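Automation at the Holent kitting works

The Holent kitting works is a small assembly shop in Bronby. It packs trays of parts for the builders of control cabinets. Kitting there was done by hand until a robot arm took over part of the tray work, starting in September. Staff at the time - 28, later 20 on kitting and the rest moved to checking and repairs. No layoffs, according to the firm.

Process

Each cell is planned in simulation first. Table, trough, trays and peg board are laid out on screen, grips tried, reach checked. Only then is anything bolted down. The planning was led by Seren Wogan, with Nilton Taipe on the gripper side.
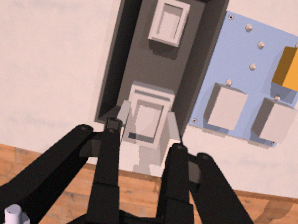 Simulated cell: gripper fingers on either side of a white tray at the trough.

Hand kitters used to stand for a full shift, same few motions. Wrist complaints were common. Under the new setup one person looks after a cell, refills it, and clears faults. Less lifting, more watching - not everybody likes it. Haf Gittins, a kitter for 13 years, told the shop newsletter that the day "goes slower now, but my hands dont hurt."

Layout and training

Layout matters more than speed. Parts too close together and the arm has to take the long way round, so spacing gets argued over a lot, mostly by the people who will be refilling.
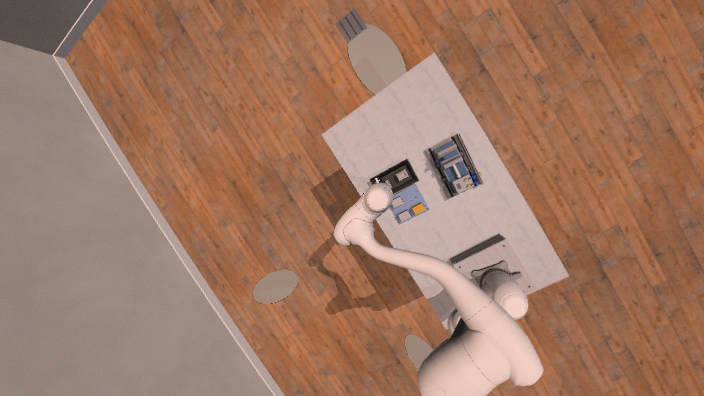

Kitters are asked to comment on every layout before it is approved, a rule brought in after complaints about the first cell. Training is done in-house, on Saturday mornings, paid. Angharad Phillips wrote the coursebook. Pay grades were redrawn at the same time, wich caused a short dispute over who counts as an operator.

See also: Drillanberg packing line; Requena method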